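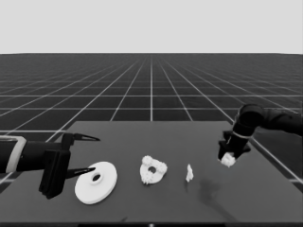
A flat gray table on a gridded floor, computer rendering.

Grading a pants pattern when you are two sizes at once
Speaker notes, guild meeting, May

Slide 1. Title
Say hello. Thank Nkechi Shehu for the invitation and for the slot before lunch, when people still like each other. Mention that the handout has the worksheet on the back, so please don't use it for your coffee.

Slide 2. Who I am
Keep this short. I have been sewing my own pants for long enough to have opinions and not long enough to have stopped buying them. My hips and my waist are on different lines of every size chart ever printed. If yours agree with each other, you are welcome to stay and feel smug.

Slide 3. The first pair
Tell the Tamico story. The pattern was the Tamico trouser, straight leg, fly front. I measured 51 at the hip, found 51 on the chart, and cut that size all the way up, waist included. The waist could have held me and a loaf of bread. I fixed it with a belt, and then with a long shirt over the belt.
(Pause. Somebody always admits to the long shirt.)

Slide 4. Where to measure
Hip means the fullest part, wherever yours happens to be. Mine is lower than the pattern thinks. Measure down from the waist to that point and write it down next to the hip number. Most people skip this, me included, for years.
Pass around the tape measure with the chewed end. Ask for it back. Last time it went home with Babatunde Olatunji, who says he was keeping it safe.

Slide 5. Blending lines
Draw it on the board. Start at the waist on the smaller size, mark your real hip depth on the larger size, and join the two with a curve. Use a proper hip curve if you own one. I used a dinner plate until Ebere Nnaji saw me do it and gave me her spare, without comment, which was worse than a comment.
Points to hit:
Blend at the side seam first and leave the center back for fitting.
Front and back side seams have to come out the same length. Walk one along the other before you cut.
Move the pocket too. The pocket opening lives on the side seam, and it won't follow you over to the new line on its own. I have one pair with a lovely blended hip and a pocket bag that belongs to some other garment.

Slide 6. The waistband
If you changed the waist you changed the waistband. I know. I forgot as well, and the Nevbridge corduroy has a seam in its waistband where no waistband should have a seam. Call it a design line if anyone asks.

Slide 7. The muslin
Groans are expected here. Let them finish.
Old sheets are fine for checking width but they lie about drape. For the Flanico wide-leg I made 2 muslins, the first from a bed sheet that told me everything was perfect. The second was a cheap twill, and it pointed out that the back crotch seam was too short to sit down in. Sit down in your muslin. Also climb some stairs.
Mark changes in a different color each round, or you will be like me at eleven at night trying to work out which blue line I meant.

Slide 8. Back crotch
Go slowly, this is where I lose people.
Pulling down at the back when you sit: add length to the back crotch curve. Bagging under the seat: different problem, take a wedge out across the back leg, and take it out in small bites. Do one, try on, then think about the other. Dagim Assefa does both in a single go and gets away with it. Do not look at Dagim for guidance.

Slide 9. Before and after
Hold up the first Tamico pair, then the latest. Same pattern, same Fuchs gabardine, because I bought far too much of it. Turn both inside out so people can see the side seams. Don't apologize for the overlocking.

Slide 10. Worksheet
Pair people up for measuring. Tobiloba Amadi has the spare tapes and pencils at the side of the room. Numbers stay between the two of you. Anyone who sucks in while being measured will be making pants for that person, and that person doesn't eat lunch.

Questions
Likely ones: elastic waists (same method, flatter curve), stretch denim (make the muslin in stretch too, sorry), whether I still wear the corduroy. Yes, with the long shirt.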